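Skesavum 1207 Hand Set, Left and Right
For two-arm bench builds

The 1207 is a pair of multi-fingered hands for a two-arm setup built at home or in a shared workshop. It is sold as a matched set and ships without arms, power supply or controller. Buyers who already have arms need the wrist adapter that fits their flange; see Adapters further down. The hands are black throughout, including the palm housings. 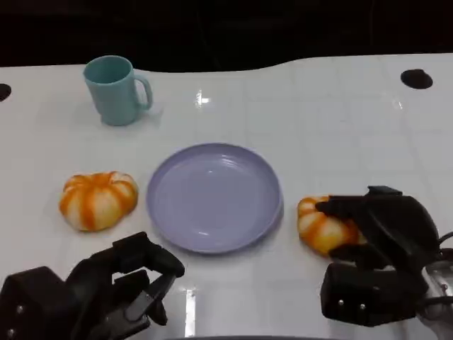

Text and setup notes: Oda Sisar

Grip
The fingers curl over an object from above and close until the current limit is reached. Small rounded objects are the normal case. Ribbed or lobed shapes, such as toy pumpkins, hold well when the fingers come down over the top. A shallow plate has to be taken by the rim. Flat stock lying on the bench is outside what this hand does.

Set the current limit low for the first session. The factory value is meant for rigid objects and will mark anything soft.

Mounting
Bolt the adapter to the arm first, then the hand to the adapter. Route the cables to the outside of the wrist and leave enough slack for a full turn in either direction. Cables tied tight to the wrist will pull out of the connector before they break, usually in the middle of a run.

The small screws on the face of the palm housing are silver and take a hex key (included). Check them after the first week of use. Do not use thread locker on them.

Work surface
A glossy white top shows overhead lights as bright spots and streaks. If your software finds objects by color, lower the lights or move them to the side before you change any thresholds. Pale objects give the most trouble.

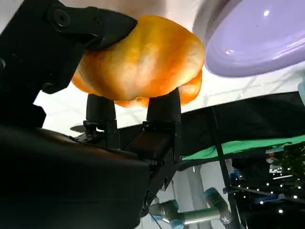
Wrist view: orange lobed object between the upper jaw and the two finger pads.

Wrist camera
Not included. The bracket accepts most small board cameras. Mount it so that the fingertips and the held object are both in view; the hand itself will cover a large part of the picture, and that is normal. When the wrist tilts, the camera picks up the ceiling and whatever stands under the table, so mask the background if you record for training. Calibrate again after removing the bracket.

Adapters
Sisar pattern: in stock.
Prillton pattern: in stock, cable clip sold separately.
Oda pattern: made to order, ships in October.

In the box
Left hand, right hand, two cable sets, hex key, three spare fingertip covers, printed wiring sheet.

Returns
Unused sets only. Hands with cut or shortened cables are not accepted. Order desk closed Saturday.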